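Search this site... Search

Saturday, evening

My feet hurt and my hands smell of dish soap, so it was a normal collecting day. We began at 8 with the kitchen task again. Perrine Le Goff made the plan for this week and she wants washing, only washing, until the model stops confusing "rinse" with "fill". I understand her, but I have now rinsed the same bowl so many times that I see it when I close my eyes.

The rules are still the same. One episode is one instruction, from the first movement until the hands go back to rest. Between episodes we must change the positions of the things. Thierry says I am lazy with this and always put the sponge on the right side. I looked at my recordings from before lunch and he is correct, so I have written a note to myself for Monday.

The water is the part that makes me worry. In the simulation of Caron there is no real water, and the people who built it did not think about how light moves on a wet steel floor. I asked Romain Mallet if we should keep the episodes where the tap is already open at the start. He said yes, keep them, but give them their own label.
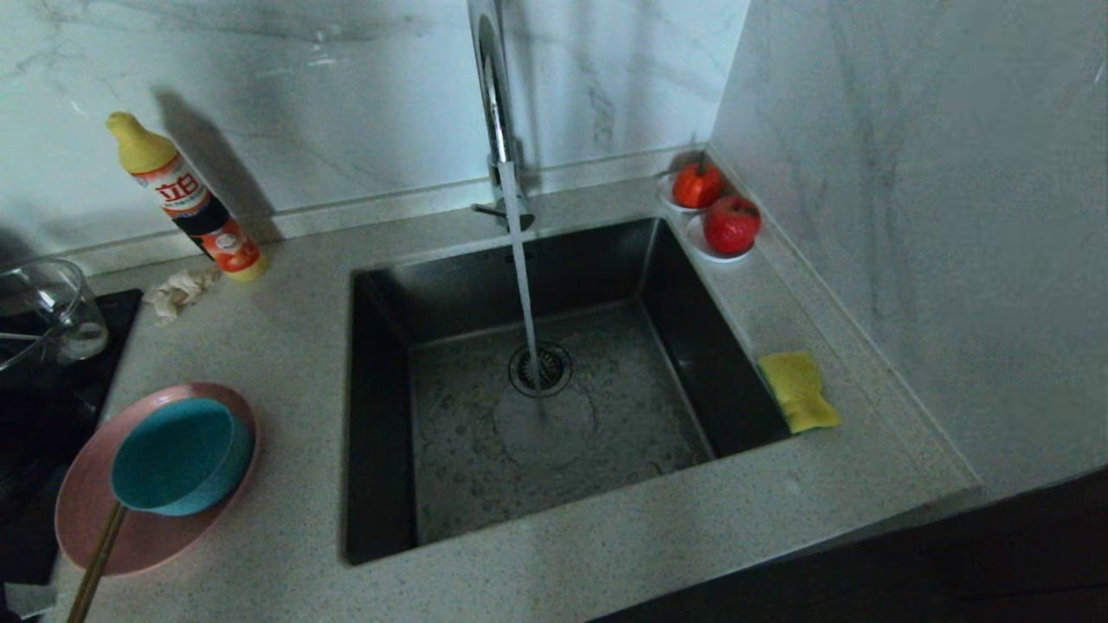
Wash task, start position with the tap open. Bowl and plate still on the left.

I like this start position. The tomato and the apple stay in the corner on their saucers and they are not part of the task, but Perrine wants them there so that the model learns to leave them alone. Last week I thought it was a strange idea. Now I think it is a good one, and I told her so, a little shyly.

We finished 16 good episodes before I stopped. I threw away 2 more, one where I forgot to say the instruction and one where I answered Margaux in the middle of it. She laughed and said the robot will learn to gossip.

Josphat Kioko wrote from Flulliren this afternoon. His team does the same work with drawers and he complains that everything there is too clean. I answered that he can come and take my tissues and my soap.

I must still copy the files to Ellon tonight. Then tea, and I will not wash the cup until tomorrow.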